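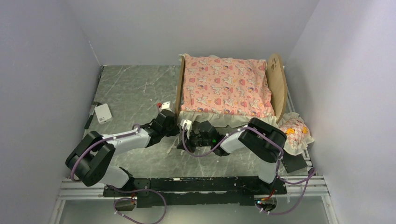
What do we use to keep the two arms from hitting each other over the bed?
A keep-out volume around each wrist camera module, checked in software before every move, plus a speed cap whenever both grippers are on the same side of the bed.

Dudari bench, 2nd March

Notes on the bed-making rig. Georges Sayegh has the other copy of the config, so anything changed below needs to go into his as well before he runs.

Clearance. The old check treated each arm as a chain of capsules ending at the wrist flange. That was fine in December with bare grippers. With the camera modules on top of the wrists it leaves out the part that sticks out most. Both modules now have their own box in the model, with 14 mm of margin on every face. I tried less and the planner started threading one module past the other, close enough that I hit the stop. More margin and it refuses to bring the grippers together at the front left corner of the bed, and that corner is where the work is.

Speed. Capped at 300 mm/s for single-arm moves. Shared-side moves run at half that. The cap is applied after planning, so the path is the same and only the timing changes. If the path looks wrong, slowing it down will not fix it.

Cables. Purple runs are strapped along the arms and tied again below the front beam. The left one goes over the elbow. Check the strap there before each session: if it slides toward the wrist, the slack comes off the loop at the elbow and the module gets pulled at full reach. The right one has more slack at the wrist than I like. It loops under and back over the forearm. Leave it until I have a shorter lead, but do not let the right wrist roll past its soft limit.

Bed position. Right half of the table, pushed toward the back wall, headboard to the right. Keep it there. The headboard is tall enough that the right arm's upper section folds up in front of it, and moving the bed to the left only helps the right arm at the expense of the left. We went through this with the Ovitz layout and ended up back where we started.

Blanket. The unicorn one stays. The print gives the cameras plenty to lock onto, and the plain one from Keludside gave poor matches along the folds. Soft wrinkles on top are acceptable as a start state. The gathered cream fabric along the front is a nuisance — the segmentation sometimes takes it for part of the blanket, and the gripper then goes for the wrong layer. Two options:

Option A: raise the grasp height so the fingers close above the gathered edge.
Option B: mask by color. Cream against pink should separate well enough under the bench light.

A is quicker. Starting with A.

Pillow. Handled as a separate task. Start position is at the right edge of the table, beyond the headboard. The right arm can get there only with the elbow folded, and the checker rejects most of those poses because of the rail. Need to measure the rail properly and replace the oversized block I put in as a placeholder.

Table. The marble pattern is a problem I did not expect. Pale veins to the left of the bed show up in the edge detector as fabric edges. The threshold change helps with the thin ones. The branching one still comes through on some passes. A matte cover would settle it, but then the calibration has to be redone, and I would like to finish the clearance work first.

To do:
Copy the two module boxes into Georges's config.
Measure the rail on the right.
Shorter lead for the right wrist, ask Nygård if they still stock the right-angle end.
Grasp height change, then rerun the corner grasp with both arms.
Log the planner refusals with joint angles, current log only has the error code.

Soft limit for the right wrist roll is set in the arm file and is not in the shared one. Move it.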